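Spent the last month sorting out expenses at Belness, where I do the payroll and a bit of everything else. A few notes for anyone who runs staff claims in a small firm.

1/ We had 469 open claims when I started. Most were small: parking, train fares, a sandwich at a client's. The oldest was from a job in Lirkunau and the person who made it had left the company.

2/ The old rule was that every claim needed two signatures, whatever the amount. So a parking ticket went through the same steps as a hotel bill. Managers let them pile up and signed the lot at quarter end without reading them.
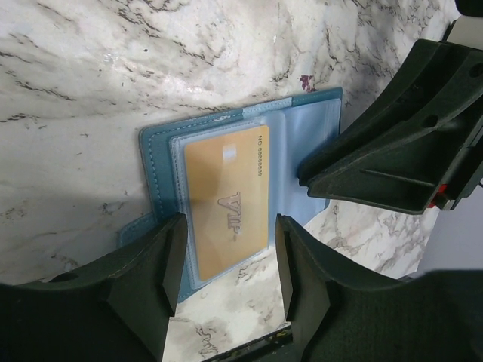

3/ New rule, in place since April. Claims up to £200 need one signature, from the line manager. Anything over that comes to me as well. Travel abroad is agreed before booking or it isn't paid.

4/ Receipts. We now take a photo of the receipt as long as the date, the supplier and the VAT number can be read. A card statement on its own won't do. It shows that money was spent but not what it was spent on, and we can't reclaim VAT from it.

5/ Gunnel Fjeld in sales asked about cash tips. We don't refund them unless they are on the bill. She wasn't pleased, but it's written down now and it is the same for all of us.

6/ Mileage was the worst part. People were putting in round numbers. We now ask for start and end postcodes and I check a few each week. One claim had the same trip entered on three different forms. It was a mistake and it was paid back. 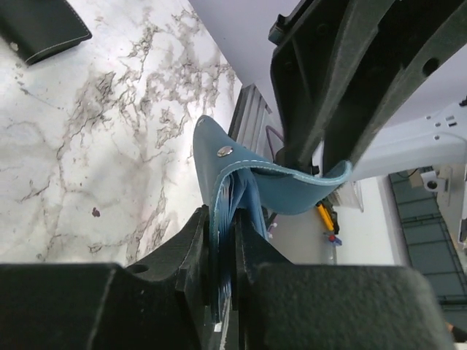
7/ Payment dates. Claims in by the 20th go out with that month's pay. Miss it and it's the month after. I used to do one-off bank transfers for people who asked nicely and it took up half my Fridays, so I've stopped.

8/ Advances: Jawad Rajput's team can draw £600 before a long site visit, as they were out of pocket for weeks at a time. Whatever isn't backed by receipts comes off the next claim.

9/ Still to do: company cards for the site team, and a decent form that works on a phone. The one we have is a spreadsheet with locked cells and it loses the totals if you sort it.

10/ If you have a mileage form you like, send me a copy. I'd sooner borrow one than write it.

Contact | © Marwa Erraji | Back to top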